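Surface first: Yasaman Heydari on finishing pale timber

December 2021

Yasaman Heydari runs the finishing side of Sememine, a workshop that makes and refinishes tables for offices and private kitchens. She trained as a chemist and moved into coatings when the paint firm she worked for closed its test laboratory. We spoke about hardwax oils, sanding schedules and the reasons pale timber turns yellow.

Her first point concerned preparation. Most of the faults she is asked to put right were present before any finish was opened. "People sand to too fine a grit and polish the surface shut," she said. "The oil then has very little to hold on to. With our oil we stop at 150 on tabletops, and we go to 180 on edges, where the end grain drinks more."

She uses a two-part oil sold under the name Reter, mixed by weight. The working time is short in a warm room, so the shop coats one top at a time and buffs off the surplus before starting the next. Any oil left standing on the surface cures as a soft skin that marks easily and has to be scraped back.

On yellowing, Heydari separates two causes. The timber itself changes colour under daylight, whatever is put on it. The finish may also darken with age, linseed more than most. "Clients blame the oil for both," she said. "I keep a board half covered with card on the window sill. After one summer you can lift the card and see how much of it was the sun."

A small amount of white pigment in the first coat holds the colour back. Too much, and the grain looks chalky. Her shop adds 2 per cent, and she will go up to 5 only on a sample board, to show a client what they are asking for. The second coat is always clear.

The shop changed its sampling method in September. It had been approving colours on offcuts the size of a postcard, which she now considers too small for timber with a wandering grain. A strip that looks even on a small piece can be quite different across a full top, particularly where the figure curls. Samples are now cut from the same batch as the job and viewed flat, at table height, under the lamps the client will live with. 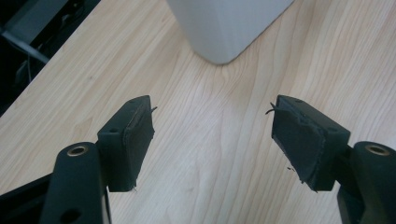
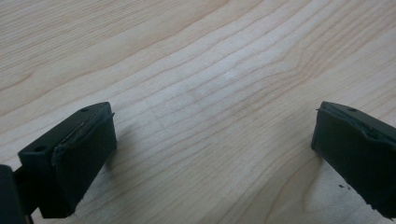
Pale timber with a long, wavy grain.

I asked about wear testing. Heydari keeps a rub tester, bought second-hand from a firm called Gullance, which draws a weighted felt pad back and forth across a coated panel. A panel passes at 3,000 strokes with no break in the film. The worst result she has recorded was 828, on a panel coated the day after mixing with oil that should have been thrown away.

"That panel is still on the wall," she said. "New starters get shown it."

She is less interested in scratch figures. A hardwax oil will scratch, and its advantage is that a small area can be rubbed down and recoated without stripping the whole top. Lacquer resists longer and is harder to patch. For a canteen she would still specify lacquer. For a kitchen table she would not, unless the owners have no intention of ever maintaining it.

Cleaning advice is brief: a damp cloth, a drop of mild soap, then a dry cloth. She advises against sprays containing vinegar and against anything sold as a polish, as silicone left in the surface will cause the next coat to pull into craters.

The shop is now comparing Reter with a water-based product, Sima, which dries faster but raises the grain on the first coat. Heydari wants a full winter of results before using it on paid work. "It looks fine today," she said. "I'll have an opinion in spring."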